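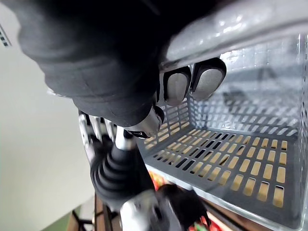 Doigt gainé de tissu gris foncé, articulation métallique au bout

Forum Flomevside > Essais et nouveautés > Lurnik Bogdan, la version break

fastard_74
Bon, j'ai enfin pu essayer le Bogdan break, le 2 litres 300 ch ! Je sors de trois berlines de la marque et je m'attendais à retrouver la même chose avec un coffre en plus, eh ben non, il est nettement plus ferme de l'arrière. Sur les départementales défoncées de chez moi ça tape. Par contre le moteur, un régal, ça reprend dès les bas régimes et la boîte suit bien. Quelqu'un l'a commandé ?

mimi.diesel
Commandé début avril, livraison annoncée en juillet. J'ai pris les jantes de 19, tu l'avais en quoi toi ? Parce que le vendeur me jure que la fermeté vient surtout des 20 pouces.

fastard_74
En 20, oui. Ceci dit un pote a la berline en 20 et elle est plus douce que ça.

Phyllis Bunting
Pas d'accord du tout sur la boîte. Je l'ai eu tout un après-midi et en mode normal elle hésite à chaque rond-point, on appuie, on attend, et hop, coup de pied aux fesses. Pour le prix demandé c'est limite. Le châssis en revanche je le trouve très bien, ferme mais jamais cassant.

garage_du_fond
Comme quoi les dos ne se ressemblent pas :) Moi ce qui me bloque c'est le coffre — 25 litres de plus que la berline, tout ça pour ça ? Avec deux gamins et un chien je garde mon vieux break.

mimi.diesel
Oui mais banquette rabattue le plancher est plat ! Et l'ouverture est bien plus large, la poussette rentre sans la démonter.

fastard_74
@Phyllis tu étais peut-être en éco ? Chez moi il se remettait dedans à chaque démarrage, j'ai mis un moment à comprendre.

Phyllis Bunting
Non non, j'ai vérifié, j'étais en normal. En sport c'est mieux, mais alors bonjour la conso.

garage_du_fond
Et les 400 euros pour la peinture grise, vous les avez négociés ?

mimi.diesel
Offerts, avec les tapis. Faut insister un peu ! Je reviens poster quand je l'aurai.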